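El cartón ondulado: por qué una caja de papel aguanta tanto

Seguro que tienes una caja de cartón cerca. Las usamos para guardar juguetes, para mandar paquetes y para llevar la fruta al mercado. El cartón está hecho de papel, y una hoja de papel se dobla con un dedo. Sin embargo, una caja de cartón puede llevar dentro muchos libros sin romperse. Vamos a ver cómo lo consigue.

¿De qué está hecho?

El papel se hace con fibras, que son hilos muy pequeños que salen de la madera. Las fibras se mezclan con mucha agua hasta formar una pasta. Después la pasta se extiende, se aplasta y se seca, y las fibras quedan enredadas unas con otras.

El cartón de las cajas tiene casi siempre tres capas de papel. Las dos de fuera son lisas. La de en medio tiene forma de olas, y por eso lo llamamos cartón ondulado. Si miras el borde de una caja verás las olas -- parecen una fila de montañas pequeñas.

Hay cartones con más capas. Los que se usan para máquinas pesadas pueden tener dos o tres filas de olas, una encima de otra, con papel liso entre ellas.

¿Cómo se hacen las olas?

En la ciudad de Milora hay una fábrica de cartón que se llama Clavedex. El papel llega en rollos más altos que una persona adulta. Para hacer las olas se siguen estos pasos:

1. El papel de en medio se calienta con vapor. Así se ablanda y se le puede dar forma.
2. Pasa entre dos rodillos con dientes, parecidos a dos ruedas de engranaje. Los dientes lo aprietan y el papel sale ondulado.
3. Se pone pegamento en la punta de las olas. El pegamento suele ser de almidón, que se saca del maíz, del trigo o de la patata.
4. Se pega una hoja lisa por un lado y luego otra por el otro.
5. La plancha se seca, se corta y se marca por donde habrá que doblarla.

Las planchas salen de la fábrica planas. Una caja sin montar ocupa muy poco, y en un camión caben muchas más.

¿Por qué es fuerte?

La forma de las olas es la misma que la de los arcos de un puente. Cuando algo aprieta por arriba, cada arco reparte el peso hacia los lados. Las hojas lisas sujetan los arcos para que no se abran.

Entre las olas queda aire. El aire hace que el cartón pese poco y también que amortigüe los golpes. Si un paquete se cae, las olas se aplastan un poco y lo de dentro sufre menos.

La dirección es importante. El cartón resiste mejor cuando las olas están de pie, como columnas. Por eso en las paredes de una caja suelen ir de arriba abajo.

Cartón para otras cosas

Con cartón también se hacen muebles, casas de muñecas, decorados de teatro y rascadores para gatos. Cuando hace falta una pieza gruesa se juntan muchas láminas, y entonces los bordes ondulados quedan a la vista formando rayas. Hay piezas rectas y piezas curvas. Algunas se adornan con cintas o con telas de colores. 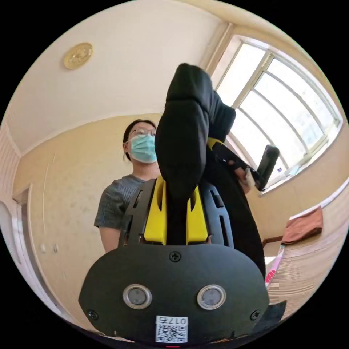
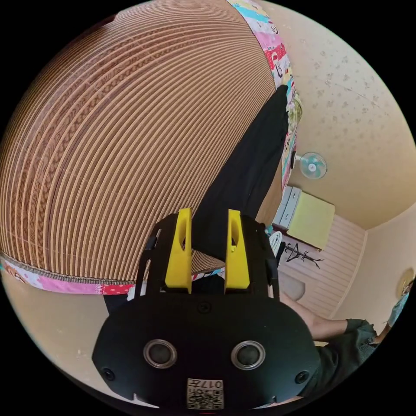 Haz la prueba en casa

Necesitas dos hojas de papel iguales, de unos 28 centímetros de largo, y dos montones de libros de la misma altura. También te harán falta varias monedas.

1. Separa los dos montones de libros 20 centímetros.
2. Pon una hoja lisa encima, como si fuera un puente, y deja una moneda en el centro. Mira cuánto se hunde.
3. Dobla la otra hoja en zigzag, como un acordeón, con los pliegues a lo largo. Haz los pliegues estrechos, del ancho de un dedo.
4. Coloca el acordeón sobre los libros. Los pliegues tienen que ir de un montón al otro.
5. Pon monedas encima, de una en una, hasta que el puente se caiga.

Repite la prueba con pliegues más anchos y apunta qué puente ha aguantado más.

¿Qué le hace daño al cartón?

El agua es su peor enemigo. Cuando se moja, las fibras se separan, el pegamento se ablanda y las olas se aplastan. Aunque luego se seque, ya no vuelve a ser tan fuerte.

También se estropea si se dobla muchas veces por el mismo sitio.

¿Qué pasa cuando lo tiramos?

El cartón se puede reciclar. En la fábrica Clavedex, 75 de cada 100 kilos de papel que se usan vienen de papel y cartón viejos. Se mezclan otra vez con agua, se quitan las grapas y la cinta adhesiva, y se vuelve a hacer pasta.

Cada vez que se recicla, las fibras se hacen más cortas, y las muy cortas ya no se enredan bien. Por eso hay que añadir siempre algunas fibras nuevas.

Antes de llevar una caja al contenedor, vacíala y pliégala. Si está manchada de aceite, como pasa con algunas cajas de pizza, separa la parte sucia y pregunta dónde se tira en tu ciudad.

Palabras para recordar

Fibra: hilo muy fino. Las del papel vienen de las plantas.
Almidón: sustancia blanca que guardan algunas plantas y que sirve para hacer pegamento.
Amortiguar: hacer que un golpe sea más suave.
Plancha: pieza plana y grande de cartón, antes de convertirse en caja.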